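Khattak Lememetti camera backpack – long-term review

I bought the Lememetti to replace a shoulder bag I had been using since I started taking landscape photos. The shoulder bag held everything I needed, but after a full day on the hills above Kamthorpe I had a sore neck and one shoulder lower than the other. I wanted a backpack that could carry one camera, two lenses, a small tripod, a coat and lunch, and that didn't look too much like a camera bag on the train.

I have now had it for eight months. In that time it has been on day walks in all weathers, a week by the sea in April and a lot of early starts. I paid for it myself.

What you get

The bag comes with a padded insert for the camera gear, a rain cover in its own pouch, a pair of tripod straps and a spare buckle. The insert lifts out, so you can use the bag as a normal rucksack. Mine is the dark green one. It also comes in grey.

There are two sizes and I have the smaller. Tahira Cheema, who I often walk with, has the larger one and lent it to me for a weekend before I ordered. It was too long in the back for me and the hip belt sat too low. If you are on the short side I would try one on first if you possibly can.

Carrying comfort

This was my main reason for buying it and I am happy with it. The shoulder straps are wide and firm without being stiff. The hip belt takes a fair share of the weight when done up properly. The back panel has a mesh over foam, and on a cold morning it is fine. In warm weather my back gets damp, the same as with every other rucksack I have owned.

The chest strap is the weak point. It slides up and down on a thin rail and mine has come off the rail three times. It goes back on with a bit of force, but it is fiddly to do on a path with people trying to get past. I have put a dab of glue at the top end of the rail and it has stayed on since.

Getting at the camera

The camera compartment opens from the back panel, so you have to take the bag off and lay it on its front to open it fully. There is also a side hatch on the left which lets you swing the bag round on one shoulder and pull the camera out. The hatch is the part I use most. It works well with a small or medium body and a short zoom. With my longer lens attached the camera catches on the edge of the opening and I end up taking the bag off anyway.

The zip on the hatch was stiff for the first few weeks. It has loosened since and now runs freely. The pullers are loops of cord with a plastic sleeve, and they are easy to find by feel in the dark, when I am waiting for a sunrise and don't want the head torch on.

The dividers inside the insert are good. They are held with hook-and-loop and stay where you put them. I did have to trim one to get my second lens to sit upright. I would have liked one more narrow divider for filters.

Tripod

The tripod straps hold a small tripod on the side or on the front. On the side it pulls the bag over unless you have something heavy opposite. On the front it is better balanced but it blocks the top pocket. I go for the front and keep things I need in my coat. Tanveer Lashari uses the same bag with a heavier tripod and carries it in his hand, which tells you something about how well the straps cope with weight.

Rain

The rain cover is a snug fit and has a cord that pulls tight. I was out on a Tuesday afternoon when it rained from lunch until dark, and everything in the bag was dry when I got home. Without the cover the fabric copes with drizzle for a while, then starts to let water in along the top seam. I would not trust it for longer than it takes to get the cover out.

The pouch for the cover is underneath, where it gets muddy if you put the bag down on wet ground. That seems to be the same on most bags.

Compared with the Telgate

Before this I borrowed a Telgate backpack for a couple of weekends. It is cheaper and lighter, and the top section is bigger. The padding in the insert is thin, though, and the straps dug in once I had both lenses and a flask in it. For a short walk with one lens I would be just as happy with the Telgate. For a full day I would have the Khattak every time.
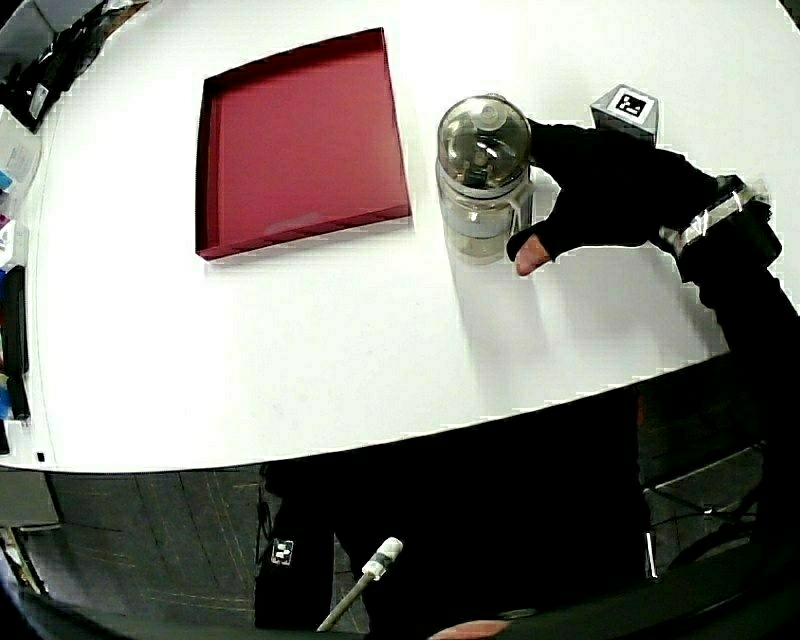 The outside pockets on the Lememetti are a mixed bag. The one on the right is stretchy and deep, the one on the left is shallow because of the hatch above it. Slim bottles are no trouble. A clear plastic one with a rounded dome lid, like the bottle standing by the red tray, needs to go in the right-hand pocket, where the elastic can close in over the lid. In the left one the dome sticks out and gets in the way of the hatch. The elastic on both pockets has kept its shape so far, and I can get a bottle out with gloves on and without taking the bag off, if I loosen the hip belt first.

There is a small zipped pocket on the hip belt which takes a spare battery and a couple of memory cards. It is too small for a phone. The top pocket has a key clip and a sleeve for a map, and the map sleeve is just a little too narrow for a folded walking map.

How it has worn

I must have taken around 3000 photos on the trips this bag has been on, so it has been opened and shut a great deal. The zips are all sound. The base has a scuff from being dragged over a stile and the rubber logo on the front has started to peel at one corner. There are a few loose threads where the left shoulder strap joins the body. I have cut them back and am keeping an eye on it. The green has faded slightly on the top.

Cleaning is easy enough. I take the insert out, brush off the dried mud and wipe it down with a damp cloth. The label says not to machine wash it and I haven't tried.

Good points: comfortable for a full day, proper hip belt, side hatch, decent rain cover, insert comes out.

Bad points: chest strap comes off its rail, left pocket is too shallow, tripod straps only suit a light tripod, map sleeve too narrow.

Would I buy it again? Yes, in the same size, though I would wait for a sale. It is a lot of money for a bag with a chest strap that needs gluing. I have written to Khattak about the strap and will add their answer here if I get one.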